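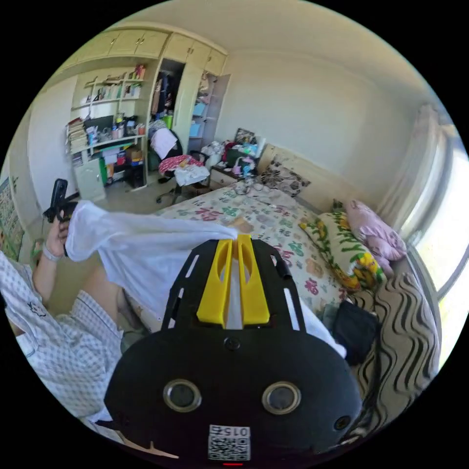 23/08/2021 – Pivdale has extended its Kerkorance bedroom range by 2 lines: printed double bedsheets and patterned pillow covers. Both are available now through Fumham stores.

The sheets come in 4 prints, including a multicolor floral and animal design on a cream base. Pillow covers are sold singly, so floral and plain covers can be combined on the same bed. Fabric weight and seam allowance are unchanged from the April release.

"Folding instructions are now printed on the inside of the pack," said Abilio Salcedo, product manager at Pivdale. "The sheet is folded in half lengthwise, then in thirds."

The range is stocked in 53 stores. Trade inquiries: Tóth distribution desk, Pivdale.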